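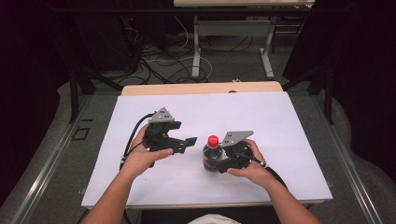 1/ Learning the piano at 46, a small thread

I started in January with a second-hand digital piano from Oltmanns in Bikach. It cost 369 and the stool was included. I could not read one note.

2/ My teacher is Marlene Diekmann. In the first lesson we played only five keys, very slowly, and she made me sing them also. I was ashamed of my singing. She did not care at all.

3/ The left hand is my big problem. It wants to copy the right hand always. Marlene lets me play the left part alone for 4 days before I may put both together. I find this boring and I must admit it works.

4/ For the metronome: I hated it. Now I put it at a very low speed and go up by two each evening. If I make the same mistake twice, I go down again.

5/ Marcus Strickland asked me which book I use. It is an old one from the library in Fornmont, the cover is missing, so I cannot tell you the title. Sorry Marcus. The pieces are short, mostly dances.

6/ I write down my minutes in a notebook. Last night I passed 3,000. I thought I would play better by this number, but I can play one minuet to the end, with the repeats.

7/ One question to those who play longer: do you look at your hands? Marlene says to look at the page. When I look at the page I miss the jump in bar nine, every time.

8/ There is a pupils' evening in Ikby in spring and my name is on the list. I have told my sister she may come if she sits at the back.

Search posts
Search

More from this author
Which headphones for evening practice?
My neighbour and the scales
Reading the bass clef, second attempt
Tuning an old upright, is it worth it?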